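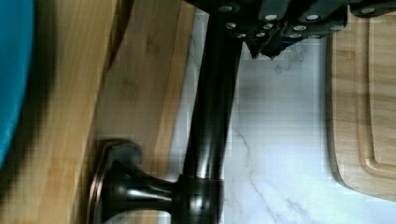

I spent most of Monday teleoperating the arm at the kitchen counter. The task is simple to say: reach past the faucet, pick something up off the cutting board, put it down again. We need 1,000 good demonstrations and by the end of the day we had 648.

The slow part is the approach. From the wrist view I can't judge depth well near dark metal, so I come in too high and then creep down. Nikola Kołodziej goes in from the side and is much faster. He did 76 before lunch and threw out two. I threw out 29.

I also tried guiding the arm by hand for a while. It feels more natural, but my paths came out shaky and my shoulder got sore, so I went back to the controller. Tomorrow we move the board closer to the wall and keep going.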